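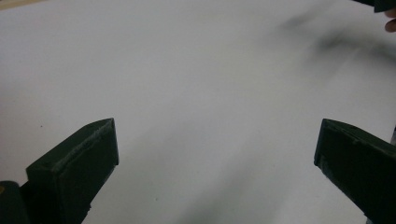

A white surface in soft, even light, with faint gray shading.

Projects > Textiles and Local History > Student Reports > Whitening Cloth at Temcombe

Overview Reports Archive Reading List Contact

Whitening Cloth: The Bleachfield at Temcombe and a Small Experiment on Grass

Final report, second-year project

1. How I got to this topic

My first proposal was about dyes. I wanted to do reds and blues, and I had already borrowed two books on madder when I went to look at the old estate map in the Temcombe library and found a long strip of land by the river marked "Bleach Field." It had no buildings drawn on it except one small square in the corner. I asked at the desk what it was and got a folder of photocopies, and that was the end of the dye project.

I had never thought of white as something people had to make. Linen comes off the loom a grayish brown, and raw cotton is closer to cream than to white. Before factory chemicals, getting either of them to the shade people wanted for shirts and tablecloths took months of work, a lot of water and a huge amount of grass. Temcombe had the water and the grass, and for a while it did very well out of both.

The report has two halves. The first is what I could find out about the bleachfield from the folder, the map and the rent book. The second is my own attempt to bleach linen on a lawn, which I enjoyed more than anything else I have done on this course.

2. The bleachfield

The earliest mention is in the rent book for 1782, when the river meadow stopped being let for hay and was let "for the whitening of cloth" at a much higher rent. The tenant is only given as "the company," and I could not find out who that was. The same page allows them to cut channels from the river, and you can still find three of these as shallow dips in the field if you go in winter when the grass is short. I walked them in February and got very wet feet.

The process, as far as I can piece it together, went like this. Brown linen came in from weavers in the villages. It was soaked first to get out the dressing, a flour paste the weavers used to stiffen their yarn. Then it was boiled or steeped in lye made from wood ash, washed in the river, and spread out on the grass in long strips held down with pegs. Workers threw water over it from the channels with long scoops several times a day. After some days it went back to the lye and then out on the grass again. This was repeated many times.

After that came the sour. In the older method this meant buttermilk, and the cloth sat in it in vats for days before being washed and put back out on the field. There is a lovely line in the accounts where the company pays three separate farms for sour milk in one week and complains about the quality of one of them (too fresh!). I had to read that twice before I understood that fresh milk was the problem.

The whole thing ran from spring to early fall. In winter the light was too weak and the ground too muddy, so cloth that arrived late had to wait for the next year. Weavers did not like this, and there are letters about it. One weaver asks four times for the return of the same piece.

Theft was a big worry too. Cloth worth a great deal of money was lying outdoors all night, and the small square building on the map turns out to be a watch hut. The accounts list candles, a bell and dog food for it. I would love to know more about the dog.

3. Why grass?

This was my favorite question and the hardest one to answer with school-level chemistry. The sources from the time just say that grass is best, and that stone or gravel gives a poor white.

Most of the bleaching is done by sunlight, water and oxygen together. The colored compounds in the linen absorb light and react, and they break down into smaller pieces that wash out more easily. The lye step then removes what has been loosened, and this is the reason for going back and forth between the two. Either one alone does much less.

Grass seems to help in a few ways. It holds the cloth up off the soil so air can get under it, and it keeps the underside damp for a long time. Some writers also say that living grass gives off oxygen that helps the bleaching. I found this repeated in several places but I could not find a measurement, so I have left it as an open question. It is also just soft and clean, if you keep the geese off. The company paid a boy to keep the geese off.

4. How it ended

Bleaching with chlorine came in at the end of the eighteenth century, and it cut a job of months down to days. The field at Temcombe did not close right away. The fine cloth kept going to the grass for years because customers believed that chemical bleaching made linen weak, and in the early days they were often right, as the strength of the liquor was hard to control. But the coarse cloth went elsewhere, and the coarse cloth was most of the business. The rent drops, then drops again, and then the meadow is back to hay.

A similar field at Plositz lasted longer. From the printed guide in the folder, it seems the bleachers there took up the new methods themselves and kept the grass for the final stage only. I think this would make a good project for someone next year, especially if they can read the original records, which I can't.

5. My experiment

I wanted to see how far sun and water would get me without any lye. Lye was not allowed in my risk assessment, so I used washing soda, an alkali too but a much gentler one.

Materials: unbleached linen from the Orbán fabric shop, washing soda, a plastic tub, a watering can, tent pegs, a patch of lawn behind the science block, and a gray card for comparing shades.

I cut 34 squares of linen, hemmed them by machine so they would not fray, and boiled them once to get rid of any finish. Then I split them into groups:

Group A stayed in a drawer.
Group B went on the grass and was kept wet.
Group C went on the grass and was left dry, apart from rain.
Group D went on the grass, kept wet, with a soak in washing soda once a week.
Group E went on the paving slabs, kept wet, with the same soak.

The experiment ran for 40 days. I watered before class, at lunch and again after class. I judged the color by laying each square next to the gray card and a set of paint sample strips from white to tan, always by the same window. I know this is not a proper instrument. I did try the color app Skivow on my phone, but it gave me different readings for the same square depending on where I stood, and I stopped using it after the first week.

Judging whites is much harder than I expected, by the way. Your eye adjusts. A square that looks bright white by itself goes yellow the moment you put it near something whiter, and a cream piece on a white table looks a good deal creamier than it does on a wooden one. Shadows have color in them as well. I ended up asking two classmates to rank the squares without knowing which group they came from, and I used their rankings along with mine.
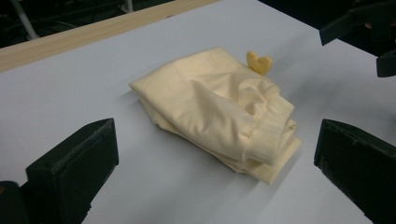
Cream-colored knit, folded, on a white tabletop. The ribbed cuff is at the right.

6. Results

Group D was the clear winner. All three of us put its squares at the light end, and by the last week they had gone from tan to a pale ivory. I was so pleased I took one home to show my family, who were polite.

Group B came second. It lightened steadily but kept a gray cast. Group C changed a little in the first two weeks and then mostly stopped, which fits with the idea that water is needed for the reaction. Group A did not change.

Group E was the surprise. It had the same light, water and soda as Group D, but it came out patchy, with darker marks where the cloth had touched the slabs. It also dried out very fast on warm afternoons. If I had been able to water it every hour, the result might have been closer. The old writers would have told me not to bother.

None of my squares reached a true white. Set against a sheet of printer paper they all look yellow. Part of this is unfair on the linen, as modern paper often has brighteners in it that turn ultraviolet light into a bluish glow, and a shopper in the eighteenth century had never seen a white like that. What they called white may well have been close to my Group D.

7. What went wrong

A lawnmower went over four squares of Group C. They are still in the results but with bits missing. A bird also left its opinion on one square of Group B, and I rinsed it and carried on, so that square got some extra washing.

I should have weighed or strength-tested the cloth before and after. The question of whether sun bleaching weakens linen came up again and again in the reading, and I could have said something about it. By the time I thought of it the squares had already been outside for two weeks.

I also started too late in the fall. The days were getting shorter the whole time, so the first half of the experiment had much stronger light than the second, and I can't separate that from the cloth simply having less color left to lose.

8. Sources and word count

Estate map, rent book and company accounts: photocopies in the local history folder, Temcombe library. Plositz guide: same folder, no date. Chemistry of bleaching: course textbook and the two library books on textile finishing on the shared shelf. The word limit was 2000 and I have kept under it, although the section on sour milk was originally a lot longer.

The squares are mounted on card in group order and are in the flat drawer under the window, apart from the one my grandmother kept.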